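Setting a tray on a small table: placemat, bowl, plate, spoon AND chopsticks, where does it all go?

Asked by Rosemarie Hollmann in Kitchen & Table, 4/27/20

Hello all, first post here so be gentle. We've gone from eating at the big table to eating at a little one by the wall, and I've started laying a proper tray for each meal because it stops me having toast over the sink. I've got a striped placemat (grey and white stripes, came from Grukadholm in a sale), a small square white plate, a pale green bowl I'm very fond of, a pair of dark wooden chopsticks and one metal spoon. And a beige tray with Rabbit written on it and a little line drawing of a rabbit in the corner, who is sitting up with his ears straight and seems to be saying something.

My trouble is that I can't get it all to sit nicely. With the bowl on the plate and both of them on the placemat at the back, the tray ends up in front with only the chopsticks on it, which looks like I've run out of food. It looks quite smart though! But then I have to reach right over the tray for the soup.

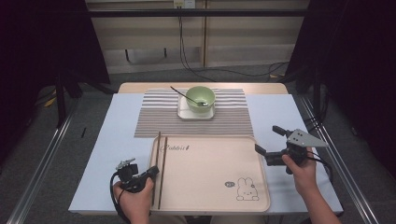
Should the placemat go under the tray or behind it?

Under it, if the mat is big enough to show all the way round, and otherwise leave it behind as a sort of landing strip for the plate and anything hot. A mat that only pokes out at one side makes the tray rock.

That was what my sister told me anyway, and she may well be right, but my mat isn't big enough, so I've been doing the landing strip thing. So what I'd like to know from you lot is where the bowl should live, which side the chopsticks go, what happens to the spoon when there are chopsticks as well, and whether I need the plate at all if the bowl is on the tray. I eat mostly soup with noodles, rice with bits, and stewed fruit after. I'm right-handed. My husband is left-handed and says he doesn't mind, but he does, he moves everything the second I sit down.

Thank you in advance, I know this is not exactly an emergency.

Fatima Onyeka

Ooh, I love this sort of thing. I've been laying trays for years (two children with endless colds, then my mum after her hip) and I've got opinions, so get yourself a tea.

First off, swap the bowl and the plate round in your head. You've been treating the plate as the important bit with the bowl on top like a trophy. The bowl is what you're eating from, so the bowl comes forward onto the tray and the plate stays back on the mat by itself. Then the plate is free for bread, or the lid, or the bits you fish out and don't want (bay leaves, I'm looking at you). I always leave mine empty to start with and it fills up on its own by the end of the meal.

Second, put the cutlery down the left side of the tray, going front to back, and don't lay it across. I know there's a school of thought that says chopsticks lie across the front, tips pointing left, and if you're having guests who care then do that, it's the more correct way for a Japanese-style setting as far as I know. But on a tray with a raised rim the sticks roll towards you when you carry it, and I've lost one down the stairs more than once. Front to back they just sit there. Keep the two of them next to each other and put the spoon on the inside, closest to the middle, with the eating end towards you.
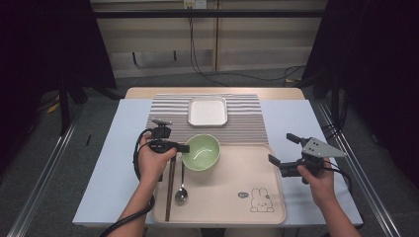
Bowl forward on the tray, plate left back on the mat, spoon just to the right of the chopsticks.

You'll notice that means the rabbit stays uncovered too! I'd never put a bowl on top of a drawing like that. My youngest won't eat from a tray if he can't see the picture, and I've come round to his way of thinking.

Third, yes you can do it all left-handed for your husband, just flip the cutlery to the right-hand side. Some people would tell you to flip the bowl as well but a bowl in the middle doesn't care. You'll know which side he prefers by watching where he drags things, I suppose you've already got that information.

Now the spoon. If it's noodle soup you want both things out from the start. I was always brought up to keep the spoon in the bowl "so it's handy" and I've gone right off it. A long thin spoon standing in a bowl has its handle sticking out over the edge, and sooner or later a sleeve catches it and you've got soup on the mat. Spoon flat on the tray until you're ready to eat. The same goes for leaving it in when you carry the bowl back to the sink, by the way.

If you use a cup for the soup, and I do sometimes when it's just a small lunch, the cup goes on the square plate and the plate does the job of a saucer. Turn it so the handle's round to the right where your hand is. The spoon can then lie in front of it. I've never found a square saucer that holds a round spoon properly, they slide into the corner and rattle, so in front is better.

Right, the order I lay it in. I do it the same way every time so I don't have to think:

1. Wipe the table and put the mat down first, towards the back, and pull it straight so the stripes run parallel with the edge. Stripes show up every wonky thing you do, so it's worth a second look from where you'll be sitting.

2. Plate on the mat, in the middle.

3. Tray down in front. It's fine if the bowl hangs back a bit towards the mat as long as it's steady.

4. Chopsticks on the left, the same distance from the rim all the way along.

5. Spoon last. Pick it up by the thin part so you don't leave fingerprints on the bit that goes in your mouth, and they do show on shiny metal.

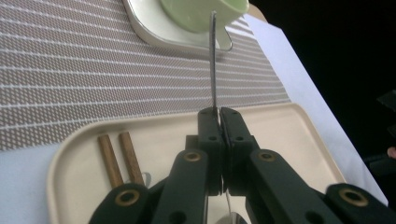 6. Food in at the very end. I fill the bowl at the hob and not at the table, but that's me, I've got a wobbly ladle arm. Fill it to a finger's width below the rim. My everyday bowl holds 500 ml right to the top and I never put in anything like that much.

One more thing and then I'll leave you alone. If you find the tray slides about on the table, a damp bit of kitchen paper underneath stops it dead. You can buy rubbery liner for it (Meinecke do a roll, I had it in the caravan) but it picks up crumbs like nobody's business and I've gone back to the kitchen paper.

Jimance

plate under bowl is fine. chopsticks wherever. don't overthink it

my gran had a book from 1838 with a whole chapter on breakfast trays and the rule in it was that the person eating shouldn't need to stretch, and that was more or less it. So if you're reaching over the tray, move the bowl. If you're not, leave it.

would say watch your wooden chopsticks though, don't leave them soaking in the washing up bowl. Mine went furry. Rinse, dry, put them away lying flat. Mine get a wipe with a tiny bit of oil now and then, July and Christmas if I remember, which I don't.

Ginar

Coming at this from the pudding end, as the others have done the soup.

You said stewed fruit after. I wouldn't try to get a second course onto the tray at the same time as the first, there isn't room for two things and your hands as well. What I do is clear the bowl off to the left, and leave the tray where it is with nothing on it but a glass dish for the fruit. I like a clear one, rectangular with rounded corners, it goes with the shape of the tray and you can see how much you've got left. Then you carry the bowl away when you get up for the custard.

A few things I've found with glass on a tray:

Set it down gently and let go with both hands at once. If you let go on one side first it tips and clonks, and a clonk is how you get a chip.

Look at the tray before you put the dish down. Crumbs and specks show up terribly on a cream tray, and a bit of grit under glass will scratch the surface if you slide it.

Don't go straight from hot fruit to a cold dish. I let mine stand until I can keep a finger in it. I'd say 200 g of fruit is plenty for one, and it cools a lot quicker than a big panful.

Lift it out, don't drag it out. The raised lip on the tray catches the bottom of the dish when you drag it and then everything goes in your lap.

As for the placemat, I'd take it away for pudding. It'll have had a drip on it by then, and a striped one wants to go in the wash before the drip dries, cold water first and then the normal cycle. My mats are cotton and I iron them while they're still a bit damp. If yours is one of the wipe-clean sort then ignore all that and just wipe it.

I do disagree with Fatima about the kitchen paper. It leaves a ring on my table if it stays there through a long meal. I use a thin folded tea towel instead and take it up when I clear.

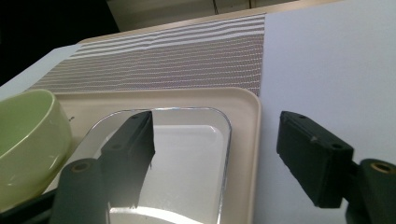
Rosemarie Hollmann replied:

Thank you Ginar, moving the bowl off to the left for pudding had never crossed my mind, I'd been getting up and taking everything to the kitchen between courses like a waitress. Tried it at teatime with rhubarb. I've also brought the bowl forward the way Fatima said and I'm sold on it, the plate now has bread on it at every meal, so that's the loaf gone by Wednesday. Can I ask though, does a glass dish want a mat of its own on the tray, or does it go straight down?

Ginar replied:

Straight down for me. If the fruit's still warm I'd wait a bit longer, or put a paper napkin under it folded once.

Fatima Onyeka replied:

Agree with straight down! And fair point on the kitchen paper ring, my table is a horrible old thing with a plastic top so I wouldn't notice. On proper wood use the tea towel.

Jimance replied:

how's the husband getting on

Rosemarie Hollmann replied:

He's got his chopsticks on the right now and he has stopped moving things, apart from the spoon, which he puts back in the bowl every single time. I'll mark this one as solved anyway.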